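**Billolden Rally Raid: service park and overnight halt**

**girkat_marshal:** The organisers confirm that the overnight halt moves from Mahama to Plundport. Stage 4 is extended to 230 kilometres, and crews must book in before the time control closes.

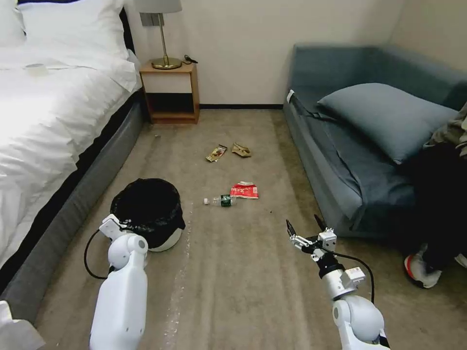 **stagenotes104:** The change is not welcomed by the smaller motorcycle teams. Mahama allowed riders to sleep beside their machines. A double bed with white pillows and a wooden nightstand is comfortable, but it does not help a rider who must change a tyre at night.

**plundport_mc:** I must disagree. The Mahama ground was unsuitable in August, and 16 entrants complained in writing - several of them riders.

**stagenotes104:** Were those complaints published?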